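Search
Enter keyword
Go

Print this page | E-mail this article

Prarenton cell

The Prarenton cell is a robotic pick-and-place station used at the Stoltton workshop for sorting and loading molded plastic parts. It consists of a single arm with a two-finger gripper, a wrist-mounted camera, a flat work surface and a control cabinet. A simulated copy of the cell is kept alongside it and is used to test grasps and changes to the settings.

Setup

The cell was laid out by Boglárka Bakos, who also wrote the first setup sheet. The arm is bolted to a steel base, and the work surface is leveled before the camera is calibrated. The wrist camera looks down past the gripper, so both fingers stay in view at the bottom of its picture. Calibration takes 4 passes over a printed target and is repeated whenever the camera or a finger bracket has been removed.

In the simulated copy, surface patterns are changed between runs. Strongly patterned backgrounds such as veined marble are used to check that the vision software can still find the outline of a plain gray part.

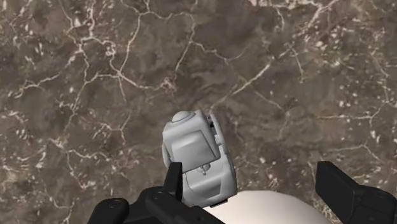 Finger spacing is set next. Each finger is a black plate fixed to its own bracket, and the two must close at the same height. If one touches the part well before the other, the part tends to turn in the grip. The offset is corrected in the controller first, and the bracket is moved only if the error remains. Parts with rounded sides are approached more slowly, at 80 millimeters per second.

Maintenance

The fingertips are wiped weekly and inspected for wear. Bracket screws are checked at the same time. The finger drive is greased after every 1125 hours of operation, following a schedule drawn up by Gisela Böttcher. Replacement fingers are supplied by Frerichs and are changed in pairs.

Repairs

The most common fault is a loose finger bracket, which shows up as a steady drift in grasp position. After a repair, the cell is run at low speed for 5 cycles before it returns to normal work. The simulated model is then updated with the new finger measurements.

Related articles
Soletti feeder
Gripper calibration
Wrist camera
Stoltton workshop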